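### 4. First-time set-up, Flirach label printer

Do this before you print anything for the Ruawai orders. Takes a while the first time, quick after that.

**Before you start**

- Power brick, USB cable, one roll of labels (500 per roll, the plain ones)
- Level surface. Not the windowsill, heat curls the roll
- Wi-Fi password. Ask Vy Trình if you don't have it

1. Plug the brick in, then the printer. Light goes orange. Wait for green.
2. Open the lid. Two tabs, press both at once. If one sticks don't force it, press again nearer the hinge.
3. Drop the roll on the spindle, labels facing up, loose end toward you.
4. Feed the end under the grey bar till it pokes out the front. An inch is plenty.
5. Close the lid. Push down on BOTH corners untill you hear it click.
6. Hold the feed button till the light blinks, let go. It spits out a few blanks and finds the gap by itself.

**Note:** blanks coming out crooked = roll not pushed all the way left. Open up, shove it over, repeat step 6.

**CAUTION:** print head gets hot after a long run. Keep fingers off the metal strip under the lid. Let it cool before cleaning.

Set-up on the computer next. Leave the printer on, and keep enough clear table in front of it for the labels to land flat.
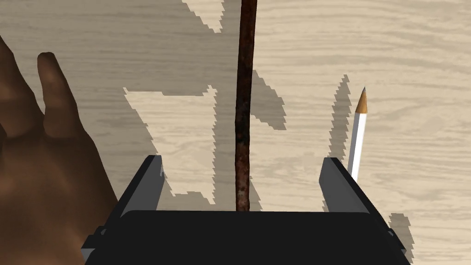

7. Plug in the USB cable. Cancel the pop-up that offers to find a driver, it picks the wrong one.
8. Install the driver from the shared folder (Clostow > Printers). Restart when asked.
9. Printer settings, paper size: choose "Ship Large". Not "Ship Long", looks the same in the list, isn't.
10. Darkness: start at 2. Go up one step if barcodes won't scan. Higher wears the head out faster.
11. Print the test page. Scan it. Should read 277. Anything else, go back to step 9.

**Wi-Fi (optional)**

12. Hold the wireless button till the blue light comes on.
13. Pick the printer from the list on your computer, type the password, wait.
14. Pull the USB cable and print the test page again. No page? Plug USB back in and carry on that way, Rachid Ouazzani can look at it Wednesday.

**Note:** the printer drops off Wi-Fi if the router restarts. Turn it off and on, it comes back.

**Cleaning**

- Every roll change: wipe the roller with a dry cloth
- Every 800 labels: cleaning pen along the print head, one direction only, then leave the lid open to dry
- No sprays. No kitchen cleaner. No knives on stuck labels, peel them back slow by hand

Red light that won't clear: unplug, wait a minute, plug in agian. Still red, tell Hạnh Hoàng and use the old Wemen printer in the meantime (section 7).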